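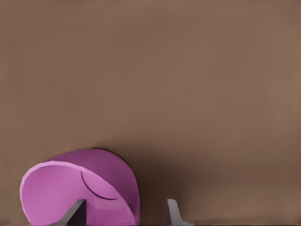

Re: [parish-history] Dedication of the old chapel at Kustville

Tuấn Văn wrote:
> Does anyone know why the Kustville register gives two feast
> days for the chapel? My notes have it under St Helov up to
> the rebuilding, then it just changes to Elarine with no
> explanation. Was there a relic moved, or is it a clerk's slip?

Tuấn, quick one before I go out. Not a slip I think. Two feasts were kept side by side for a good while – the old one in May for Helov, and the later one for Elarine, who came in with the new altar. The Chettiar transcript has both, p. 154, but the index only lists the first so its easy to miss.

Relic – no evidence either way. There's a line about "the small casket" being carried over from the mother church but it doesn't say whose. People have quoted it as Elarine's ever since, and I did too in my own notes, wrongly. 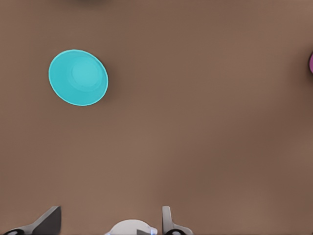
Turquoise bowl on a brown tabletop.

Also the date 863 painted over the door is no use for any of this. Victorian lettering, and the earliest charter doesn't mention a chapel at all. Would leave it out of teh article.

What I'd check next: the litany at the back of the second register. If Helov is still in it after the rebuilding then the old dedication was never dropped, only moved down. I've got 30 pages of it copied, can send tonight if your inbox will take them.

Sorry for the rush, more later.

Trinh Tôn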